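Burkby Hand-Held Gripper, Table Collection Kit

Made by Fultov for recording pick-and-place examples away from the robot cell. The operator carries the gripper by its handle and works the jaws directly. Each attempt is stored as one episode, with wrist video and jaw opening on a shared clock.
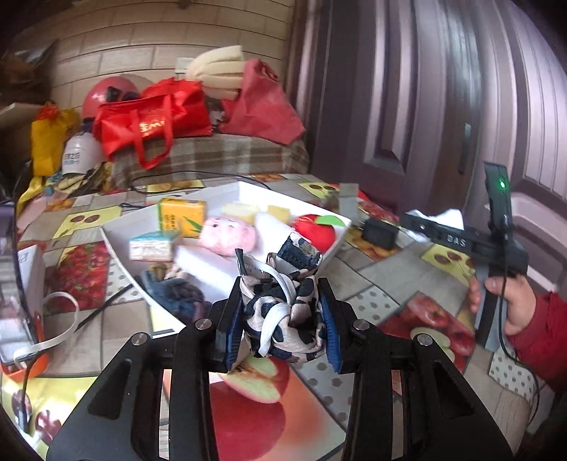

Episodes are trimmed at the first and last jaw movement. Failed grasps are kept and labeled as failures. Storage holds over 200 episodes before an upload is needed. The jaw pads are a wear part and are sold in packs of 6 (part no. 2305).

Mixed soft goods are the recommended starting set: plush toys, sponges, foam blocks, bundled cloth. Change the layout between episodes and leave the table covering in place for the full session.

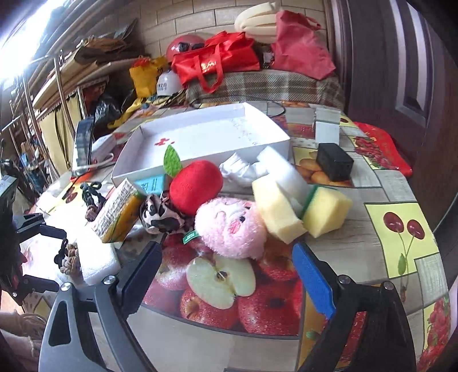
Can episodes from two operators go into one training set?
Give each operator a separate ID before recording starts. The export tool keeps the IDs and can split or merge on them.

Export format: Lolik archive, one file per session.
Setup notes: Fidelina Mamani
Page revised 2018-06-13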